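Finished the last episode of Janard last night and I've been useless at work all day. What a show! Going to get a few thoughts down before I forget them 🧵

Vichien Nilsuwan plays the older brother and I can't get over him. He has 11 lines in the whole finale. The bit on the ferry where he just folds up the letter and puts it in the wrong pocket? I had to stop and go back twice.

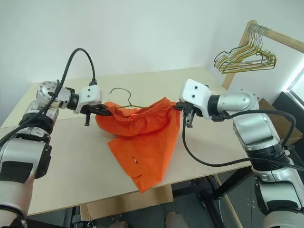
And then he has to go in and eat dinner with them all as if it's any other Sunday. The mum keeps passing him the rice. I was shouting at the telly by this point.

Also the music!! Same tune as episode 3, only slower and on a piano that badly needs tuning. I didn't clock it until the credits.

Did anyone else think Perko was going to turn up at the station? I was SO sure. They even held on the empty platform for ages.

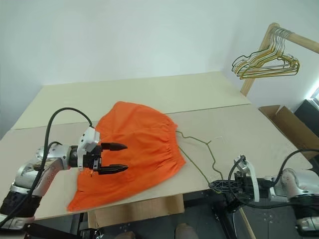 Ketsara Sukprasert replied that he does turn up, it's his coat on the bench, and now I have to watch the entire thing again. How did I miss a coat?

Right, series 2. They were filming in July according to the podcast, so please let it be soon. I'd happily take a whole episode of the aunt running her shop.

If you liked Jellance you'll get on with this, it's the same sort of slow family stuff but a lot funnier. Start tonight!
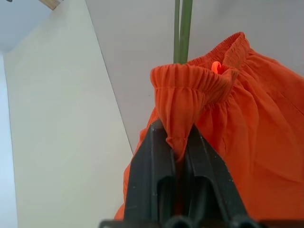 Orange, close up 🧡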